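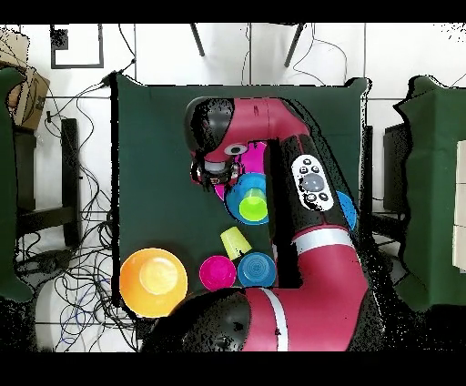 Page 8

Ranger la vaisselle de couleur Clideck

Avant de commencer, étalez la nappe vert foncé sur toute la table et lissez les plis. Posez-y toutes les pièces, sans chercher à les classer : assiettes, bols et gobelets peuvent rester à l'endroit, retournés ou couchés.

1. Redressez les gobelets couchés, comme le jaune pâle, pour qu'ils ne roulent pas vers le bord.

2. Sortez les gobelets des bols. Le vert citron tient dans le bol bleu, mais il doit en être retiré avant l'empilage.

3. Retournez les gobelets posés à l'envers (magenta et bleu) et vérifiez que l'intérieur est sec.

4. Placez l'assiette magenta au centre de la table. Elle sert de base à la pile.

5. Posez le grand bol orange sur l'assiette, puis le bol bleu dans le bol orange.

6. Emboîtez les gobelets entre eux, sans forcer, et rangez-les à part – jamais dans la pile de bols.

Remarque : le casier Ornier accepte jusqu'à 73 pièces. Au-delà, utilisez un deuxième casier (réf. 812).

Attention : ne tirez pas sur la nappe tant qu'il reste de la vaisselle dessus. Si deux gobelets restent coincés, tournez celui du dessus d'un quart de tour – n'utilisez ni couteau ni eau bouillante.

Pour le nettoyage de la nappe, voir page 2.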